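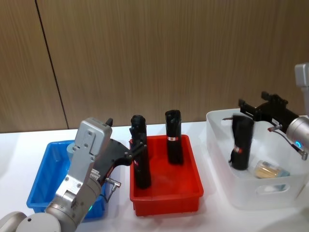
Sorting table with the blue, red and white containers.

Bunting Supply Room — Minutes of the July Meeting

Meeting opened at 4:10 p.m. Minutes of the last meeting were approved with one correction: the shelf order went to Tonisano, not Bilteo.

1. Containers on the sorting table
The order of the three containers was discussed again. Agreed to keep blue on the left, red in the middle and the white bin on the right, with the long side of each tray toward the wall. Black rolls go in the red tray, standing on end. Laying them flat saves no room and they get mixed up with the returns. Labels stay on until the roll is used.

There was a question about whether the table should move closer to the door. Left where it is for now. The wood paneling behind it marks easily, so trays should not be pushed hard up against it.

2. Blue tray
The rule for the blue tray had never been written down. It was agreed as follows: pale blue-gray cylinders only, upright, and the tray is emptied before the room is locked

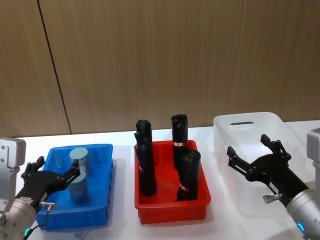
and the contents put away on the second shelf. Anyone who finds something else in the tray should move it to the returns box and make a note on the sheet. The sheet is running out — a new pad is to be bought.

3. Stock
The count sheet shows 249 items, 19 fewer than in the spring. Most of the gap is from the Prorkilent job, where items were signed out on a separate list. The two lists will be merged before the next count. Bilteo has not yet answered about the late delivery. A second letter will be sent.

4. Labels
The small labels on the black rolls were brought up under this item. A larger label was proposed, to be placed near the top, where it can be read without lifting the roll out of the tray.

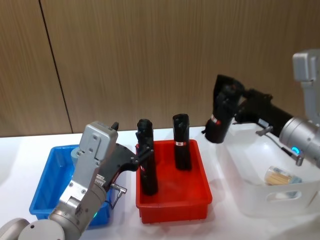 One member objected that a label near the top would be the first thing to rub off, and asked that the present size and place be kept until a few had been tried. Agreed. Three rolls will get the new label and be checked at the next meeting.

5. Other business
Spare lids are to be stored under the table. The quote for a second red tray was held over.

Meeting closed at 5:05 p.m.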